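Count the resets, too
4 min read

A success rate is the easiest number in a manipulation paper to read and the easiest to misread. I'd like to see it printed beside a second one: how many times a person had to step in and put things back.

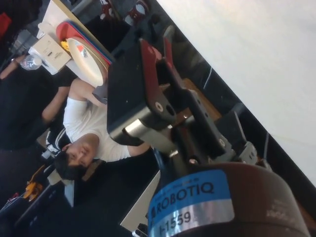 What the resets hide

Take plate stacking. Aslak Dahlgren and I ran 300 trials with a two-finger Robotiq gripper and a policy trained on 450 demonstrations. Scored the usual way, it looked respectable. Then we went back through the logs and found 114 trials where one of us had nudged a plate between attempts so the next grasp started from a friendlier spot. We hadn't meant to cheat. Your hand just goes there.

Dropping those trials changed the colour of the whole result. The policy was fine with a plate near the middle of the table and poor with one close to the edge, and our tidy habits had kept most plates near the middle.

What I'd ask for

Write the starting positions down before the session and follow the list, even when it's a nuisance. Log every touch. If a trial gets a helping hand, keep it in the table and mark it as assisted – don't quietly rerun it. We did 60 trials this way in May and the score was lower, but Aslak could repeat it without me in the room.

Reviewers could help by asking. A line in the methods section would do, and I'd take a lower number with that line over a higher one without it.

Comments (2)

Lefteris Rallis
Agree on logging, but who decides what counts as a touch? We argued over a bumped table leg for an entire afternoon.

Girton
Our lab does fixed start lists already. Slow, but you get used to it.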